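3.2 Sorting of mixed household items

The second part of the study dealt with how people in shared housing put away small items that have no fixed place. Earlier work on domestic storage has mostly looked at clothing, food and paper, where the groups are clear from the start. Small mixed items are harder to study. They move from room to room, they are often used by more than one person, and the words used for them differ between households.

Data were collected in two towns, Berna and Flonulthorpe, during July. In total 251 households returned a usable diary. Each household kept the diary for four weeks and wrote down every small item that had been put somewhere other than its usual place, together with the name of the room and the name of the person who moved it. Diaries with gaps of more than two days were left out. A further 97 households took part in a short interview at the end of the period, held in the home and lasting no longer than half an hour.

The entries were coded using the Darkmont scheme, which places each item in one of four groups: kitchen, writing, food packaging and other. Two coders worked separately on all entries and met afterwards to settle differences. Most differences concerned items with two likely uses, such as string, tape and rubber bands. In these cases the group was decided by the room in which the item had last been used - not the room in which it was found.

Households in Flonulthorpe tended to keep one drawer or box for everything that did not belong elsewhere. In Berna the same items were spread over several smaller places, often one to each room. The difference remained when the size of the home was taken into account. It was weaker in homes where all members had moved in during the same year, and we return to this point in Section 4.

The interviews suggest that the single box is not seen as disorder by those who use it. Several respondents could list most of its contents from memory, and gave the position of often-used items with fair accuracy. Items used less than once a month were usually forgotten. Spoons and pens were named more often than any other items, and packaging was named least, even where the diary showed that it had been there for weeks. Figure 2 shows a mixture of this type, with utensils, a marker pen and a snack box lying together in one container.

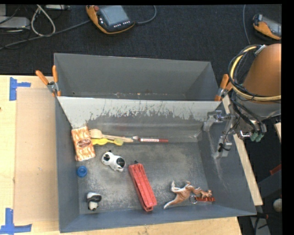 Figure 2. Kitchen, writing and food packaging items in a single metal bin.

3.3 Recall and search time

Search time was recorded by the households themselves, using the form developed in the Aquino pilot. A total of 575 searches were reported. Respondents noted the item wanted, the first place searched and the time at which the item was found or the search given up. Times below ten seconds were entered as ten seconds - the form did not allow a finer reading.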